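Search this forum Enter keywords Go

Play Kitchen Materials — Storage and Sorting

Hòa Tiêu wrote:
Members are asked to advise on the placement of toy condiments. Our play table holds a ketchup bottle, a strainer tray and toy fruit.
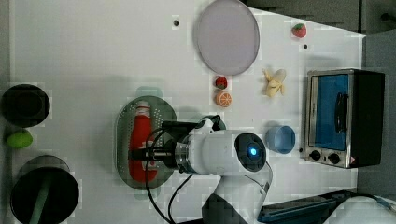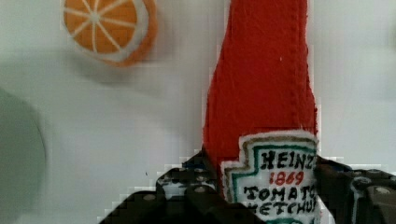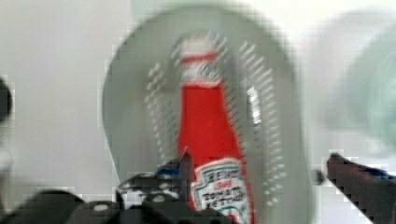
The current guideline, adopted in March, assigns the bottle to the tray. I propose that it be stored upright on the shelf with the cups.

Grovport851 wrote:
I must disagree. The tray keeps small items together, and children return them to it readily.

Ikau wrote:
Fruit belongs in a tray. A tall bottle does not — it takes the space of two lemons. I support the shelf.

Grovport851 wrote:
Our shelf at Jurkcombe is used by 12 children and is already full. I would retain the tray.

Hòa Tiêu wrote:
Thank you both. The shelf will be tried for two weeks, and the guideline remains in force until then.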